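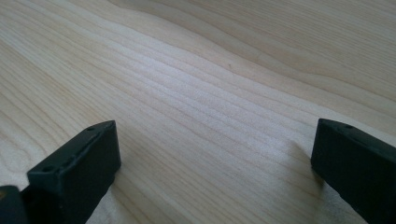 Surface of the wooden table, room 7. Finish looks smooth.

**Tanstead House – room inspection, ground floor**
Date: 28 July 2021
Inspected by: Märta Rustad
Copy to: Afshin Parsa, Stallwood office

**Exits and hallways**

- [x] Front and rear doors open fully from inside
- [x] Hallway clear, no boxes against the walls
- [ ] Exit sign lit – *rear sign is out. Replaced in April, so check the wiring before ordering another bulb.*

**Fire equipment**

- [x] Extinguisher by kitchen, gauge in green, tag signed
- [x] Smoke alarms tested, all sounded
- [ ] Fire blanket – *pouch is there, blanket is missing. Bondstead has spares.*

**Electrical**

- [x] Panel door closes, circuits labeled
- [ ] Outlets – *cover plate cracked in room 4, taped for now. Do not use until fixed.*
- [x] No extension cords under carpet

**Furniture and floors, room 7**

- [x] Table steady when leaned on, no splinters felt
- [x] Carpet flat at the doorway
- [ ] Lighting – *too dim for reading. Try a stronger bulb first.*
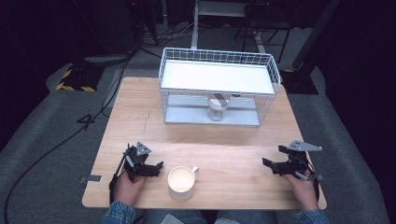
Room 7, table with wire rack and white mug.

**Kitchen and water**

- [x] Hot tap runs at a safe temperature
- [ ] Under-sink shutoff – *stiff, took two hands. Afshin to ask the plumber when he comes for the boiler.*
- [x] Fridge seal good

**Outside**

- [x] Handrail on front steps tight
- [ ] Path – *one paver rocks near the gate. Same one as last time.*
- [x] Meter box locked, water meter reads 2,326

Open items go to Stallwood on the usual form. The exit sign and the room 4 outlet come first – the rest can wait for the next visit.

M. Rustad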